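Cable Routing and Bin Clearance: A Revised Practice
July 13, 2020
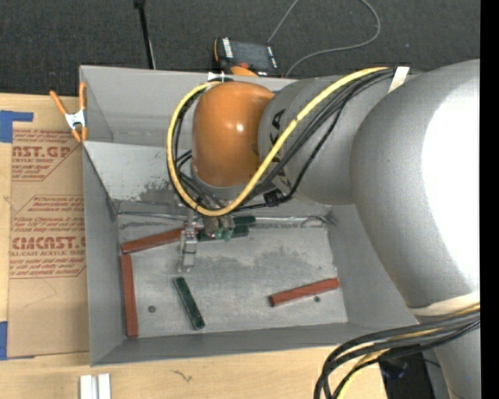 Jeferson Guimarães wrote to ask whether the cable rule in my previous post was too strict, as the crew at Tarkport secures its lines only at the forearm and has had no stoppages. I respect that experience, but I am keeping the rule.

On any arm that reaches into a bin, the cables should be checked through the full range of the wrist before a program is released. A loop that clears the wall in one pose may catch on it in another. Our procedure at Malabanan now calls for three slow passes at the deepest pick point, with one person at the stop button and no other duties.

The second rule concerns the rim. Clamps and hand tools near the bin must be entered in the cell drawing, or they must be taken away before the arm moves. The Wadanar checklist left this to the operator – a weakness, in my view – and we found 11 entries in July that said only "area clear."

Loose hardware on the bin floor should be removed between runs and noted in the log.

The revised sheet has 7 items and replaces the Breltex version. Supervisors should sign the new one before the next shift change. Comments on item 3, the speed limit during teaching, remain open.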